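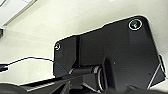
What do we do in the Soler build class?

You spend one semester getting a robot arm to pick things up and put them down where you want them. The first half is mechanical (bolts, plates, cables, a lot of looking for the right hex key) and the second half is code. At the end we all go to the Fleteo sorting challenge and see how the arms do against the other teams. I teach the class and I also answer the email, so if something is missing from this page, write to me and I'll add it.

Who can sign up?

Anyone enrolled at Soler, any major, any year. I've had nursing students and music students and they did fine. If you already took the spring section you can come back as a club member and use the benches, but you can't take the class twice for credit. People ask every single year, so there it is in writing.

Do I need to know how to code?

A little helps. If you can write a loop and read an error message without closing the laptop, you're in good shape. If you can't yet, come to the two evening sessions in January, before the real class starts. We go through variables, loops, functions and how to save your work somewhere you'll find it again. Bring your own laptop if you have one - otherwise there are loaners in the cabinet, and the ones with working batteries go fast.

What about electronics?

Nothing required. We crimp connectors together in week two and everybody's first crimp is bad. Mine was bad. You'll make a small pile of them and pull on each one until you stop trusting your eyes and start trusting the tug.

How big are the teams?

Teams are 3 people. I used to let folks go in pairs, and what I got was one person typing and one person holding a flashlight. With a third you can have somebody at the arm, somebody at the keyboard and somebody writing down what you tried. Please switch around! I do check the notebooks for handwriting.

Can I pick my teammates?

You can ask for one person on the sign-up form and I'll try. The rest I do myself with the schedules laid out on my kitchen table. If a team really isn't working, talk to me before the midterm demo and I can still move people.

What does it cost?

There's a lab fee of 200 dollars per team, so split it however you like. It goes to screws, wire, fingertips, bearings and the other stuff we chew through. You keep your notebook and your hex keys. The arm stays here.

What is Grudero?

Grudero is our base code, the thing you'll download in week one. It started as a student project some years back and it has been patched by every class since, which you will notice when you read it. It handles the talking-to-motors part so that you can think about the moving-things part. You're welcome to fix whatever annoys you. Put your change on its own branch, write one sentence on what it does, and ask another team to look at it.

And Nenis?

Nenis is the practice board. It has the same layout as the Fleteo one, with the bins in the same spots and the start line marked in tape. There is only one of it, so there's a sign-up sheet by the door, in half-hour slots. If you're ten minutes late, the next team gets your slot. I don't bend on this one in the last month, sorry.

What does the bench work look like?

Smaller and slower than people expect. A lot of it is screws and plates and finding a path for a wire that doesn't get in the way of anything. The camera work comes in once the mechanical side passes inspection, and then you'll spend plenty of time staring at close-ups and figuring out which piece of metal you're looking at. 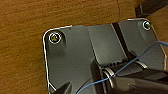
Gripper and mounting plate at close range, with the blue wire crossing in front.

How do I route cables so they don't snag?

I get this one so often that it needs a proper answer. Move the joint by hand, power off, all the way to one end and then all the way to the other. Watch the cable the whole time. You want enough slack for the far end and not so much that it makes a loop somebody can catch with a finger (or the arm can catch with its own fingers, which I have seen more than once). Tie it down on both sides of a joint and leave it free across the middle. Then run the joint slowly under power with one hand on the stop button. Then do it again after you've added whatever you forgot.

Leave the zip tie tails long until inspection. Once I've signed the sheet, trim them flush.

My plate screws keep working loose. What am I doing wrong?

Probably going in crooked or skipping the second pass. Start every screw by hand before you pick up a tool, get them all snug, then go around again and tighten. Put a paint pen mark across the head and onto the plate, and a quick look will tell you later if something turned. Threadlocker is in the yellow bin. Use the blue kind. The red kind lives in my desk for a reason, and if you've found it, put it back.

Can I 3D print my own fingertips?

Please do, I love seeing these. Keep the bolt pattern the same as the stock ones so that another team can swap theirs on if yours crack. Soft material grips better and wears out sooner. Print two sets. The printer queue gets long before the midterm demo and then again before Fleteo, so get your files in early, and name them something other than finger_final_2.

How does the Fleteo challenge work?

You get a mixed pile of parts and a time limit, and the arm has to sort them into the bins without anyone touching it. There are 800 points possible. A part in the right bin scores full value, a part in the wrong bin costs you, and a part on the floor is just gone. You can stop the run and restart once, with a penalty. Read the rule sheet, the whole thing, including the bit on the last page about batteries.

What's a good score?

Our best team so far finished on 700 and I still have the score sheet taped up over my desk. Most first-time teams land well under that and have a great day anyway. Your class grade doesn't depend on it at all. I grade the notebook, the midterm demo and the write-up.

Do we have to go to the challenge?

If you can't make it, tell me and you can do a timed run on Nenis instead. I'd still say come! You learn more from looking over other people's benches between rounds than from a week of me talking. Wear shoes you can stand in all day, and eat something before the first round.

What should I wear in the lab?

Closed shoes, hair tied back, no dangling sleeves or lanyards near the arm. Safety glasses whenever anything is powered, and that includes the person who is only watching. They're on the hooks by the sink.

Can I work in the lab after hours?

Until 9 p.m. with at least one other person from the class in the room. Never alone with an arm under power. If you just want to sit and code by yourself that's fine, leave the power strip off.

I broke something. Now what?

Power off, leave it where it is, and write a note on what you were doing when it happened. Then message me. I'm not going to be mad. Parts break every year and I keep spares of most of them - what I can't fix is a cracked gear that somebody quietly put back in the drawer and the next team bolted on.

How much time does it take each week?

One class meeting and one lab, and then maybe an evening on top. In the two weeks before Fleteo it's more than that, so go easy on your other plans if you can.

Where do I sign up?

The form is on the department page under Soler Build. It opens in the fall and there's a wait list once it fills. Put your name on it even if it looks long, a few people always drop after the first crimping session.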